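Tarek Nimri
Thread on structured exit interviews and why the data from them is usually unusable. Notes from redoing ours at Yammine. Long, split into parts.

1/
Starting point: Yammine has 2848 employees across four business units. Exit interviews had been in place for nine years. Every leaver got a form and a 30-minute call with an HR generalist. When I pulled the archive in December, the most common recorded reason for leaving was "other."

2/
Second most common was "career opportunity." It tells you the person went to another job. We already had that from the resignation letter.

3/
The old form had one reason field, single select, 14 options. Several overlapped. "Management," "relationship with supervisor," and "leadership" were three separate codes. Each generalist had a private rule for choosing among them and none of the rules were written down.

4/
First step was recoding. I took 200 closed records with usable free text and had two people code them independently against a draft list of seven categories. Disagreements were logged and the definitions rewritten before anyone touched a second batch.

5/
Most disagreements came from one pair: pay and workload. A typical comment reads "not worth it for the money." Coder A put it under pay, coder B under workload. The final codebook lets both apply and asks for a primary only when the leaver names one.

6/
Allowing multiple codes breaks the old pie chart. Percentages no longer add up to 100. Two managers asked for the pie back. We now report the share of leavers mentioning each factor, as plain horizontal bars, sorted.

7/
Timing. The call used to take place on the last day. People are returning laptops and saying goodbye, and they want a reference. We moved it to the second week of the notice period and added a short written follow-up three months after departure.

8/
The follow-up has a lower response rate, as expected. The answers differ in one consistent way: supervisor problems come up more often. I treat the two as separate series and never merge them. Different people answer, under different conditions.

9/
Who conducts it. Previously the generalist assigned to the leaver's own unit. That person also sits in on the unit's staffing meetings with the manager being discussed. We swapped units. A Prendov leaver now talks to the Festevmont generalist and the other way around. Cost: one calendar change.

10/
Confidentiality wording. The old script said "this conversation is confidential," followed by a summary emailed to the department head. The new script says what is passed on, to whom, and at what group size. It also says that reports of harassment or safety violations can't be kept private. It takes 95 words to read aloud and I'd resist any attempt to shorten it.

11/
Minimum group size for reporting is eight leavers. Small teams roll up to the next level until they reach it. Some teams will never have their own number. Their managers complain, and the rule stays.

12/
Tooling. We store responses in Trorkgate, which was bought for onboarding and has a survey module. Adequate. Free text is capped at 1000 characters, so interviewers split longer notes over two fields. The export then puts the fields in alphabetical order, so "Notes 10" lands before "Notes 2." Name your fields with leading zeros.

13/
Also in Trorkgate: editing the label of an answer option changes it retroactively on all closed records. I found this out with "Relocation," which I had renamed to "Relocation or commute." Every old relocation record now appears to include commuting. Create a new option, retire the old one, leave the label alone.

14/
The linking question. Exit data without a denominator is close to worthless. If 12 people in a unit mention scheduling, you need to know how many work there and how many are on rotating shifts. We join on unit, shift pattern, job grade, and tenure band. No names in the joined table.

15/
Tenure band did the most work. Leavers under one year and leavers over five years gave such different reasons that a combined figure described neither group. First-year people talked about training and schedule. Long-tenure people talked about grade structure and being passed over for internal openings. 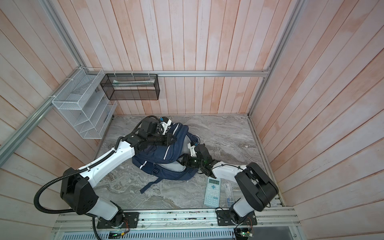
16/
Which led to a check on internal postings. At Festevmont, openings at the two middle grades were posted for five working days. Staff on rotating shifts could be off for four of those. Posting window is now 15 days. Too early to say whether applications have changed, and I won't be quoting a figure until there are two full quarters.

17/
A caution on stay interviews, since someone always brings them up. Same questions, asked of current employees. Useful, but the answers go to people who control your next raise. Don't pool them with exit data. We run them separately, with a different codebook – five of the seven categories carry over, two don't.

18/
On calculating turnover cost: I left it out of the report. The inputs were vacancy days, agency hours, and an estimate of lost output per role that was mostly guesswork. Finance can produce that number if they want it and put their own assumptions on it.

19/
What goes to department heads now is one page per quarter. Headcount, leavers, voluntary share, the factor bars, and one line on what changed in the coding since last time. If nothing changed, the line says "no change." Free-text quotes are not included, even paraphrased. Writing style identifies people faster than job title does.

20/
Open items: contractors are still excluded, as they're in a separate system. Retirements are coded as a reason but I think they should be filtered out upstream. And the written follow-up goes to personal email addresses, about which our privacy office has two questions I haven't answered yet.

21/
Codebook is four pages. I can share it with the unit names removed – reply here and I'll send it when the privacy questions are closed.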